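Pridby Centre for Adult Learning
Indoor Plants for Home and Office, handout 4
28/02/2023

Tall plants with braided stems

Last time, in January, we spoke about light and about the size of the pot. Today we look at the plants which are sold with many thin stems woven together. In the shops they are often called lucky bamboo, but the true lucky bamboo is a dracaena and it is not related to bamboo at all. Please write the word dracaena in your notes, as you will need it when you search for advice.

How the braid is made

The grower takes young, flexible stems and ties them in a crisscross pattern. The stems do not grow into one trunk, they stay separate plants. For this reason one stem can become yellow while the others are healthy. Cut out the yellow one as low as you can and take it away in short pieces — do not pull it through the lattice.

Place in the room

Choose a bright position without direct sun. Next to a window with a curtain is usually good, but the leaves should have space to hang freely. Keep the plant far from the radiator. A tall plant has its weight high up, so it needs a heavy pot.

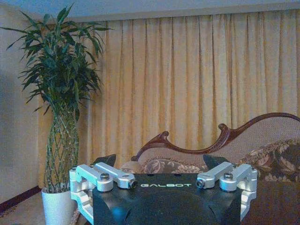 Turn the pot a little every 2 weeks, otherwise the crown will lean to the light. Long narrow leaves collect dust quickly. Wipe them with a soft damp cloth, from the stem to the tip, and hold the other hand under the leaf.

Water

For a plant in soil, wait until the top of the soil feels dry. A medium pot takes 200 ml at one time, a large one can take over this. Pour slowly and empty the saucer afterwards. If your tap water is hard, use rain water. Brown tips are mostly a sign of dry air or of too much salt in the water.

For next lesson

Bring one leaf with a brown or yellow part, in a paper bag. Read also the Gristent leaflet on feeding, only the page about green plants.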